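征集参与者：Lirnlow 音乐与艺术节驻场乐评人、现场记录员

先把话说在前面：如果你是冲着“全程免费看演出”来的，这份征集可能不太适合你。

Lirnlow 今年第八年，九月在老码头仓库区办四天。音乐、装置、影像放映都有，和城里其他艺术节看上去差不多。我们自己开会的时候也承认，光看海报，把名字遮住，很难分清哪张是我们的。每年这个季节，全城都在说“文化目的地”“城市名片”，新闻稿互相抄，票卖得好的叫现象级，票卖得不好的叫小众。至于那几天台上究竟发生了什么，音响有没有糊成一团，哪个装置第二天就不亮了，事后能找到的文字少得可怜。

所以想招几个人来写。

招募人数：八人，其中乐评人四名，现场记录员四名。

乐评人做什么

每天至少看两场完整演出，从开场看到结束，不是拍一张照片就走。每天交一篇评论，不少于 1,000 字，次日中午前交稿。写什么由你定，可以只写一首歌，也可以写一个乐队为什么不该排在下午三点。主办方不审观点，只核对人名、曲名和时间。去年有一篇把我们的主舞台灯光骂得很难听，照登了，现在还挂在网站上。

我们对“氛围感”“治愈”“炸裂”这类词没什么信心。不禁用，但编辑会问你具体指什么，你得答得上来。

现场记录员做什么

记录演出曲目、实际开演时间、临时换人、设备故障、观众提问环节的内容。这份工作枯燥，得坐得住。记录会归入艺术节档案，公开可查。如果你觉得记录比评论低一等，请直接报乐评人，别两边都填。

谁可以报名

年满十八岁，能用中文写作，九月的四天都能到场。学历、专业不看，粉丝数也不看。以往有人在简历里附上社交账号的数据截图，占了三页，我们一页都没用上。

以下几类人请再考虑一下：本届参演艺人的经纪或宣传人员；在赞助商处任职的；打算用同一篇稿子交给三家媒体的。前两类有利益冲突，第三类我们碰到过，不想再碰。

报酬和条件

每人每天 95 元餐补，另有稿费，按篇结算，标准写在协议里，入选后先看协议再决定来不来。稿费不高，谁要是跟你说这是一份能养活自己的工作，那是在骗人。外地入选者提供四人间住宿，离场地步行可到，隔音一般，浅睡的人请自备耳塞。交通费不报。

署名权归作者。艺术节保留一年的网站刊登权，一年以后你想拿去哪里发都行，不必再问我们。

关于赞助

本届写作项目由 Gratix 和 Sirero 出资。我们知道这句话会让一部分人皱眉，我们自己也皱过。协议里写明，两家均不参与选人、不看未发稿件，稿件里也没有必须提及品牌的要求。你可以不信，把协议那一页从头读到尾，再决定信不信。如果在工作期间有任何人以赞助方名义要求你改稿，请直接告诉项目负责人 Elmarie Mnguni，不用先跟编辑打招呼。

怎么报名

发一封邮件，附以下材料：

一篇你写过的现场评论，发表与否不限，长短不限。没写过的话，去看一场演出，现写一篇。小酒馆里的也算。

一段话，讲一场你觉得被高估的演出，以及你凭什么这么觉得。

注明报乐评人还是现场记录员。

不需要推荐信，不需要求职照。请不要写“热爱音乐”，这一条默认大家都满足，也没有办法核实。用生成工具代写的稿子我们未必每篇都认得出来，但入选后要当面聊你交的那一篇，聊不下去会很尴尬。

截止日期：2022年7月13日，星期三，晚上十二点。过时的邮件不回。

选拔流程

第一轮由编辑 Eun-ji Yeo 读全部来稿，读的时候隐去姓名。第二轮是视频谈话，每人半小时，聊你的稿子，也欢迎你反过来问我们：预算怎么花的，往年为什么有人中途退出，都可以问。落选者会收到一封邮件，不附评语。附评语听上去很好，可我们人手不够，写出来也只会是客套话。

几个常被问到的事

能不能进后台？记录员可以进，凭证件，限设备交接时段。乐评人不行，除非艺人本人邀请。

能不能采访？可以自己联系，我们不代约，也不保证对方会理你。

Han 仓库那个场馆今年还用吗？用。回声的问题据说解决了，我们还没听过，到时候请你们来写。

对以后找工作有没有帮助？不知道。往届有人后来进了杂志社，也有人改行了，很难说跟这四天有什么关系。

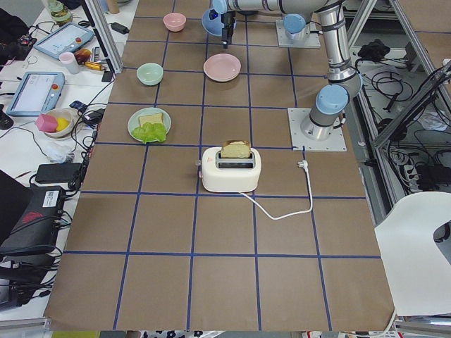
配图：桌上的白色烤面包机，以及盛着面包和生菜的盘子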